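Rules for letting a two-arm robot do laundry around people?

Tadia
Posted 2018-05-23

We're setting up a two-arm robot to load a front loader at our lab. My boss wants a written procedure before anyone else uses the room. Do we need a full risk assessment for something this slow? And what do you all do about floor cables and the door? Thanks, kind of in a rush.

Yu-ting Huang

Yes, do the assessment. Slow isn't the same as safe, and fingers get pinched at low speed too. Write it for the whole task, not just the arm – door, drum, basket, floor, the person standing next to it.

What we settled on in February:

Power cable off the floor or against the wall before any run. No loops where the base or a foot goes.
Washer stays unplugged for loading practice. Only plug in for a real wash, one person on the stop button.
Basket goes in the same spot every time, tape the floor if you have to. 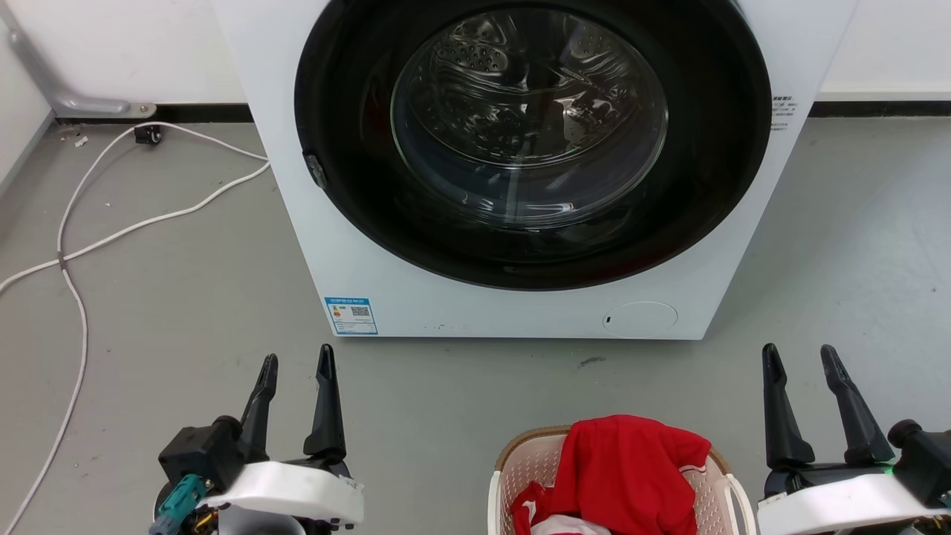 Door is the part people skip. Set a force limit for pulling it and write the number down, with the date and who tested it. Same for closing. If the grip slips 2 times in a row, stop and have a person look, don't let it keep trying. Check the drum by eye before you shut anything.

Log every stop, even dumb ones. We have 189 entries now and teh cable ones were the easiest to fix.

Florico

we just put tape on the floor and a sign. been fine

Cistau

Sign isn't a procedure. Agree with Yu-ting on the log. Also ask whoever handles insurance in your building, ours wanted the stop button tested before each session and signed for. Took up to 600 words to write up, no big deal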